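## Member visit: simulation and grasping demonstration at the Malar lab

23 Aug 2021

Members of the Sasstead Automation Users Group visited the Malar building this month for a demonstration of the Mesel grasp planner. The visit was hosted by Yareli Trujillo, who runs the manipulation group, with Severino Esteban at the console. We had 22 people signed in, the limit for the demonstration room.

The program had two parts. The first covered how Mesel generates and tests grasps in simulation. The second was a run on the physical cell, using a parallel-jaw gripper and a fixed feeder. Most of the questions concerned the first part, so this report gives it more space.

### Simulation session

Esteban began with the scene setup. Mesel loads a gripper model, a target object and a set of background surfaces. The gripper geometry is simplified to basic shapes with beveled edges. This keeps contact calculations short and avoids the false contacts that detailed meshes tend to produce along small features such as screw heads and cable clips. The mass and joint limits are kept at the values measured on the real unit.

Surfaces in the scene are assigned textures from a library. These have no effect on contact. They matter only when the same scene is used to train or test the vision module, which has to find the object against floors, walls and panels it has not met before. Trujillo noted that the group had at first used a plain gray background for everything and had to discard most of the results from that period when the vision module was moved to the real cell.

The session used the cylinder task. An upright cylinder is the simplest useful case for a two-finger gripper: the approach can come from any side, and the result depends mainly on centering, finger opening and friction. The view shown on the wall screen was the one looking along the fingers from behind the gripper body.
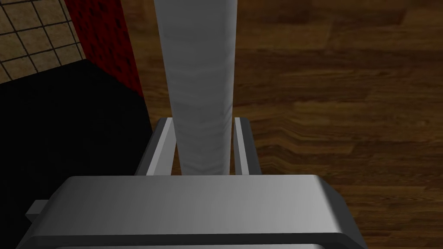

Why use a simple cylinder when most members handle irregular parts? A cylinder has few variables, so an error in the planner or the friction model is easy to find before more complicated shapes are introduced.

The planner splits the grasp into an approach, a centering check, a close and a lift. At the centering check it compares the gap on each side of the object. If the two gaps differ by more than the set tolerance, the gripper moves sideways before closing. The tolerance was 3 mm for this session. Hui-mei Chung asked what happens when it is set to zero. Esteban tried it. The gripper made small corrections back and forth and the attempt timed out without closing.

Friction is the weaker part of the model. Mesel treats each finger pad as a uniform surface with a single friction value, and it does not account for wear. Vicente Yáñez, whose plant replaces finger pads on a fixed schedule, said that his pads lose grip first at the tips and that one value per pad would not match what he sees on the line. Trujillo agreed. A version with separate zones on the pad is planned for February, but it has not been tested with anything other than cylinders and boxes.

The group's log for the cylinder task currently holds 1,577 simulated attempts. Failed attempts are kept and sorted by the stage at which they failed. The largest group of failures comes from the lift stage, where the object rotates between the fingers because the contact points are too far from its center of mass. Failures at the approach stage are now rare and nearly all come from bad position data supplied by the vision module.

### Physical cell

The second part took place at the cell next door. The same task file was sent to the controller with no changes other than the speed limit, which was lowered for visitors. The cell ran five grasps on a plastic tube. Four were completed. On the remaining one the tube tilted during the close and the controller stopped the cycle on the force limit, which is the intended response. Esteban cleared the stop, reset the tube and resumed.

Carmela Campos, whose company Campos supplies fixtures to several members, asked how the stop is told apart from a normal contact. The controller looks at the rate at which force rises on the two fingers. In a normal close both rise together. If one rises well before the other, the object is off center or tilted and the cycle is halted. The threshold was set by hand. There is no automatic tuning at present, and a change of finger pads means setting it again.

A shorter discussion covered cycle time. The centering check adds a pause to every grasp, and two members thought it would be too long for their lines. Trujillo said the check can be skipped where a fixture already holds the part in a known position. Her own view is that it should stay on for the first weeks of any new installation, so that the log shows how far off the parts arrive.

### Practical points from the discussion

- Task files written for the previous Mesel release will load, but the finger opening is now given as the full gap and must be doubled if the old file used the distance per finger.
- Gripper models should be checked against the real unit for total opening before anything else. Two members reported drawings that did not match the delivered hardware.
- The planner does not know about cables or air lines. Keep-out volumes have to be drawn manually.
- Simulated attempts can be run without the vision module. This is faster and is the better choice for comparing finger shapes.
- Results can be exported as plain text tables, one line per attempt.

### Follow-up

Esteban has agreed to share the cylinder task file and the settings used in the session. Members who want a copy should write to Hui-mei Chung, who is also collecting part drawings for a later session on irregular shapes. Drawings need overall dimensions, mass and the surface finish at the grip area. Parts heavier than 5 kg are outside the range of the cell and cannot be included.

Yáñez has offered a set of worn finger pads for friction measurements - these will be passed to the Malar lab once they have been cleaned and labeled with hours in service.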